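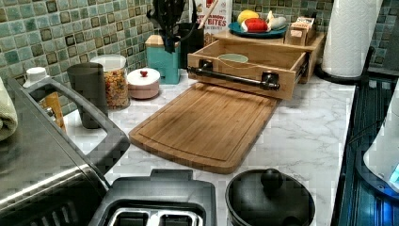

Counter with the riser drawer open, cutting board out

Call for participants: Mridha kitchen robot open day

HomeOpen daysTake part

Mridha is looking for people to come in and be the home cooks at our next open day in Grarnia. Date is 9/27/20. You put things on a kitchen counter, you ask for them back, the robot tries. Visitors watch. You get paid for your time.

Apply by email, details at the bottom. Please read the whole thing first, we get a lot of questions that are answered on this page.

What it is

Iton is our kitchen arm. It does fetching and putting away: lids, canisters, drawers, stuff on a shelf. The open day is where the public gets to see it work in a kitchen with normal clutter. Cereal box leaning on the tile, pot at the front, toaster in the way, utensils standing in a crock. A cleared table is an easy day for any robot and a dull one to watch.

We've done the demo with our own staff up to now. Problem is our staff know what Iton likes. They turn handles the right way without thinking about it. They leave gaps. We want people who will put a cutting board down crooked across the edge of an open drawer and walk off, same as at home.

What you'd be doing

Two sessions, one morning, one afternoon. You sign up for one. Each runs two hours including the setup talk and a break.

You'll be asked to

- unpack a bag of groceries and put it wherever you'd put it
- open and close the small drawer under the riser shelf, leave it however you leave it
- make a snack or a drink, simple stuff, nothing on the stove
- call out requests from a card (hand me the turquoise canister, put the board away, etc)
- call out a few of your own
- tell the visitors what you think, good or bad

That last part matters. If it's slow, say it's slow. There's a mic. Grumbling is fine.

You will not be asked to fix the robot, reset it or reach in while it's moving. An operator stands next to the stop button the entire time and when they say hands back, hands back.

Who we want

Adults, 18 and up. Any level of cooking. People who cook every night and people who live off cereal both welcome. Left handed people please say so in your email, we're short on those. Same if you use a wheelchair or a stool at the counter, or have a weak grip, or low vision. The counter height is fixed on this one but the riser can come off and we can move things forward.

No robot background needed. If you build arms for a living come as a visitor instead, you'd be very welcome, just not for this.

You should be OK with

- talking in front of strangers
- being filmed from the neck down (hands and counter mostly)
- repeating the same request when it gets missed
- a mask the whole time, we supply them

Snacks during the sesion are wrapped. Allergies: tell us beforehand, there will be cereal and nuts and fruit on the counter. We can swap things out but need to know before the morning.

Pay

$40 flat for the session, paid even if Iton goes down halfway and we end up sending people home. Parking is free in the back lot. Bus fare refunded, keep the ticket.

Can't pay for hotels, sorry. Can't pay for kids to come either but they can watch from the visitor side with another adult.

Where

Mridha test kitchen, 400 Skundness Road, Grarnia. Side door, by the loading ramp. Front door is the print shop and they're tired of us. Ring the lower bell. Step-free from the ramp all the way in, restroom is on the same floor.

Come in short sleeves or sleeves you can push up. No dangling bracelets or scarves. Long hair tied back. Closed shoes.

How the day goes

Sign in, form, badge. Short talk from the operator on where to stand, where the floor tape is, what the arm does when it loses track of something (it stops, then it backs up, it can look a bit odd). Then a practice round with the doors shut so you can get the feel of it. Then visitors come in and we go. Break in the middle. Afterwards there's a short form on paper, mostly tick boxes with a space at the end. People from the June open day wrote a lot in that space and we changed the drawer routine because of it, so do use it.

One thing from June. Iton waits for you to finish the sentence. If you stop halfway and say "um", it waits. Visitors laugh, you'll laugh, just finish the sentence.

Filming and your data

We keep the counter video and the audio of the requests. Used for our own testing and now and then a clip at a talk. Your name is kept separate. You can ask us to delete your session afterwards, email is enough, no reason required. If you don't want your voice in clips there's a box for that on the form, you still get paid the same.

To apply

Email Willy Verstraete at Mridha, subject line OPEN DAY COOK. Put in

- your name and a phone number
- morning or afternoon, or either
- what's normally sitting out on your own counter, a few lines. Photo if you want, don't tidy up first
- which hand you use
- allergies, access needs, anything else we should plan around

No resume please. No cover letter. Few lines is plenty.

Willy answers everything himself so give it a couple days. If we're full you go on the backup list and get a call if someone drops out. Backups who get called in on the day are paid the same rate.

Only want to watch? No need to apply, use the visitor sign up on the Open days page. Visitor numbers are limited becuase of distancing so pick a slot and stick to it. School groups, write first.

If you feel sick that morning stay home and call us. You keep your place for the next one.

Also looking for: one person to work the visitor door for the full day, same contact, subject line DOOR. Paid separately, ask Willy. Needs to be comfortable telling people to wait outside in the rain.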